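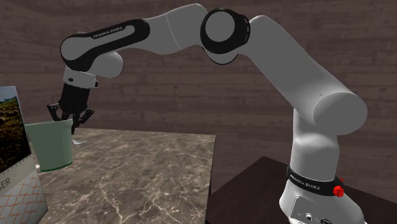 Gripper over the green cup in my sim, Franka arm on its stand

Planner reports success but the fingers end up over the rim of the cup instead of around it

Asked by Rozália Danko
Tags: simulation, motion planning, grasping, frames

Hi all, and thank you in advance for reading, because this is going to run long. I have been at this since early December and my notebook is full of arrows that contradict each other.

I have a simulated Franka arm next to a square table with a marble texture, and the job is as plain as it gets: pick up the pale green cup near the table edge. Cup pose comes straight from the simulator, so no perception is involved yet (that's the next headache). I build a top-down grasp pose from the cup pose, hand it to the planner, run the trajectory, close the fingers. The planner says success every time. No collisions reported, joint limits fine.

What I get is a hand that arrives over the cup and a bit inside the rim, with the fingers too high and turned to an angle I didn't ask for. When I close, sometimes one finger catches the wall and drags the cup, sometimes it tips. I ran 500 attempts overnight with small random shifts of the cup and only 21 ended with the cup lifted. The misses all look like cousins of each other, the same sort of wrong in the same direction relative to the hand, and that makes me think it's one mistake of mine and not bad luck.

Things I tried already:
Lowering the target by hand until it looked right (works for one cup position, then the planner starts refusing goals).
Raising the planning attempts to 100. Slower, same result.
Swapping the cup mesh for a plain cylinder.

The config was inherited from Merle Rakena, who set it up for the old Wastetti sorting demo with a different hand, so there may be leftovers in there that I don't recognize. I would be so grateful for a pointer, even just "look in this file"!

Answer from Svetozár Sokol (accepted)

Hello Rozália, and welcome to a club with many members. Your description is good enough that I'd put money on the end effector link. Please check which link your goal pose is attached to before touching anything else.

On this arm you have the flange, then the hand, and then a point between the fingertips that most people call the TCP. If your planner group ends at the flange link, then "put me at the cup" means the flange goes to the cup, unless somebody added an offset. From what you say about Merle's config, I suspect somebody did add one, and it belongs to the old hand. So the fingers stop short by the difference between the two tools. The planner is quite happy, since it reached exactly the pose it was given.

The turned fingers are the same story. The stock Franka hand is mounted with a 45 degree rotation about the flange axis. If you write your grasp orientation for the fingers and apply it to the flange, you are off by that much, always the same way.

What I would do, in this order:

Draw the axes of the flange, the hand and the TCP in the viewer, and the axes of your goal pose too. Send the arm to the goal with the fingers open and just look. Whichever set of axes sits on top of the goal is the link you are really planning for.

Search the whole config folder for any fixed transform with a z value and no comment next to it. At my last job (the Pumembridge lab, lovely people, terrible YAML) we had the tool offset written in two places, and each of us fixed the one the other person wasn't using.

Set the TCP once in the robot description, make it the tip of the planning group, and delete the offset from the grasp code. Then take out your hand-tuned lowering as well! Otherwise you'll drive the fingers into the table and be back here tomorrow.

One more thing while you're in there — where is the origin of the cup mesh? Mine are often at the base, and a grasp at the origin then means a grasp at table height, and that could be why the planner refused some of your lowered goals. Pick a height partway up the wall and write it relative to the base.

Comment from Rozália Danko

Svetozár, you are wonderful. Goal axes were sitting right on the flange. The offset was in the grasp script under the name "fudge", with Merle's initials. I moved the tip to the TCP and the fingers now come down on both sides of the cup, squared up the way I asked. Rerunning the batch tonight. The mesh origin is at the base, as you guessed.

Answer from Čestmír Vaněk

Try a different planner, the default one is random. Also increase friction on the fingers.

Comment from Svetozár Sokol

Friction is worth a look later for the slipping, I agree, but a sampling planner still ends at the goal it was given. A new one would have brought her to the same wrong spot by another road.

Answer from Drahomíra Kubíček

Adding a small thing for whoever finds this page with the same trouble. Split the approach in two: plan freely to a pre-grasp pose straight above the cup, then do a straight line move down along the tool axis. With one single plan the arm may come in from the side and clip the rim, even when every frame is right. And log the TCP pose at the moment you send the close command, next to the cup pose. In our Michalík project I had 2590 lines of joint angles and not one of them told me where the fingertips were.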